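**FOR IMMEDIATE RELEASE**

# Pulley asks Ravham to empty one tray

*A spring program for small things that have no drawer of their own*

RAVHAM, February 17, 2019. Pulley, the home organizing firm on Salgado Street, will open sign-up next week for One Tray, a program that helps people sort the small belongings that collect in bedrooms. It covers hair ties, bracelets, watches, clips and whatever else was put down for a minute last summer. It doesn't cover closets, garages or attics. Pulley has done those and would like a rest.

The program runs through the end of April. Each household that signs up gets a 16-page booklet and one visit from a Pulley organizer, who will sit with the owner for an hour and a half and will not look under the bed unless invited.

The idea came from the firm's own records. Last year Pulley worked in 252 homes and asked every client which part of the job had been the most annoying. The firm expected to hear about kitchens. The answer that came back most often was "the little stuff," followed by a long silence on the comment line, or in one case a drawing of a knot.

"People will give away a sofa in ten minutes," said a spokesperson for Pulley. "Then they'll stand there with a single elastic in their hand and ask whether it's a good elastic."

The method in the booklet is short. Pick one tray, bowl or box. Take everything out and lay it in a single row on the bed, with like things next to each other. Look at the row. Put back what gets worn, in an order that makes sense to the person who wears it. Everything left over goes in an envelope with the month written on the front. If the envelope is still sealed when the same month comes round again, Pulley has a view on what to do next, and it is on page 14.

The row matters more than it sounds. A heap of accessories looks like one object, and a fairly scary one. Side by side, the same things look like a scrunchie, a bracelet and a watch, and most people can make up their minds about a scrunchie. 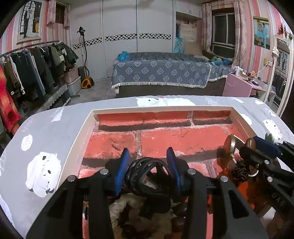
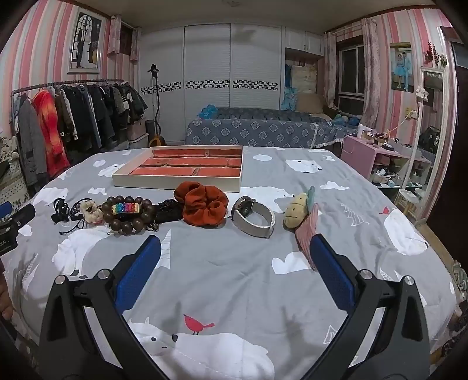 **Pulley Press Office**

The row in the second picture is about as good as rows get. The scrunchies are cream, black and rust-orange, the last two side by side. The brown wooden beads are looped around a black band with rainbow rhinestones, an arrangement many owners will recognize and few will remember making. The round watch stands up on its own gray strap as if it had been asked a question. At the end is a small plush pineapple with a stitched face.

Pulley's rule for pineapples, and for anything else with a face, is that they go wherever the owner says. The firm used to have a longer rule. It led to some difficult afternoons and was dropped.

The tray in both pictures has a lining printed with red brick, a choice Pulley supports. A lining with a strong pattern makes it easy to see how much of the tray is covered. Once the bricks have disappeared, the tray is full, whatever its owner may say. Wrapping paper works nearly as well, and so does leftover wallpaper. Plain black felt is very handsome and will hide a dark hair tie until the end of time.

Polar bear bedding is not required for the program, although the firm has no objection to it. A gray background does help, as pale and dark items both show up against it. Clients with busy bedding can use a towel.

## What the visit includes

An organizer brings envelopes, a pen and a small pair of scissors for tangles that can't be talked out of it. The visit begins with the tray chosen by the household. If there is time left, a second tray may be done. A third tray counts as a drawer, and drawers are charged at the normal rate.

Organizers won't throw anything out on a client's behalf. They won't say "does it spark" anything. They may ask when a bracelet was last worn, and "I might wear it in the spring" is accepted as an answer for one bracelet per person.

Children are welcome and tend to be quicker than the adults. In trial sessions held over the winter, younger owners sorted by color, by softness and, once, by which items were friends. Pulley organizers were told to leave all three systems alone. The friends system was still in use when the firm called back a month later, while two of the adults had moved on to a larger tray.

## The Rakier set

For homes with no tray to begin with, Pulley will sell the Rakier set, a shallow pine tray with two loose dividers and a choice of four printed linings. The first batch is 3000 sets. It comes without a lid. Early versions had one, and within a week every tester had put things on top of it.

The Rakier is meant for the top of a dresser or the end of a shelf, at a height where it gets looked at. Pulley advises against keeping it in a cupboard, where it turns into a cupboard. Owners who already have a tray they like are asked, in plain terms, not to buy another. The sales side of the firm has read that sentence and has agreed to let it stand.

The dividers can be set anywhere along the tray or left out. Left out is how most people in the trial ended up using them, and they were later found doing good work as bookmarks.

## How to sign up

The first 1000 households to register will have their visit at no charge. Registration is open to anyone living in Ravham, renters and owners alike, and can be done at the Pulley front desk on Salgado Street or by phone during shop hours. Callers will be asked for an address, a time of day that suits them, and the rough size of the tray. Answers such as "normal" will be met with a polite follow-up.

People who would prefer to do the job alone can pick up the booklet at the desk until the stack runs out. It can be read in the time it takes to find the other earring.

**Press contact:** Pulley Press Office, Salgado Street, Ravham. Review copies of the booklet are available on request. Please return the envelopes.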